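**Walley is looking for a robot cell technician (part-time, 25 hours per week)**

Posted November 17, 2021

We are a small company and we keep one test cell with two robot arms. The arms practice with household appliances, mostly kitchen ones, and they run many hours each day. Until October my colleague Alper Başaran took care of the cell next to his other work. Now it is too much for one person, so we want to hire somebody whose main task it is.

### What you will do

- Check the gripper fingers every morning. Both tips must close evenly, and worn fingers must be changed in pairs.
- Clean the lens of each wrist camera and repeat the calibration when a camera was moved.
- Tighten the camera brackets and look at the cables for rubbing, especially at the elbow.
- Write each repair in the cell log, also the small ones.
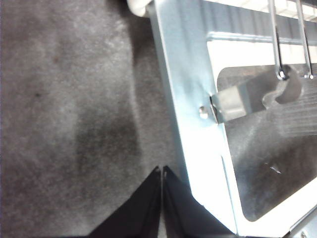 Fingers are the part that takes most of your time. They work near sheet metal edges, rivets and thin wire, and a small error in the height is enough to damage a tip. We have more than 17 spare pairs in the drawer, and you will be responsible for ordering new ones from Vokier before they are finished.

You will also prepare the cell for a new task. This means to place the appliance, set the force limits for both arms, and do slow test runs with a hand near the stop button. Doors need special patience. A handle that is pushed too hard can bend the hinge, and then the oven must be replaced and the positions taught again. 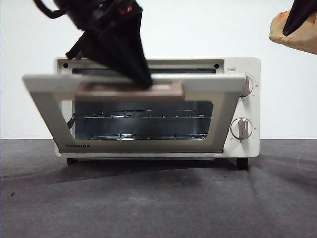 Each setup is finished only after 3 clean runs, one after another, at normal speed. Ilgın Demirtaş will teach you our procedure in the first weeks.

### What we ask

You have worked with your hands on machines, and you can read a simple wiring diagram. Experience with robot arms is welcome but we can teach it. Your English does not need to be perfect, mine is also not.

### How to apply

Please send a short letter and your CV to Adhiambo Gachanja, room 252, Walley, and write "cell technician" on top. Tell us about one thing you repaired and how you found the fault.

Volkan Kırmızıgül
Head of the test cell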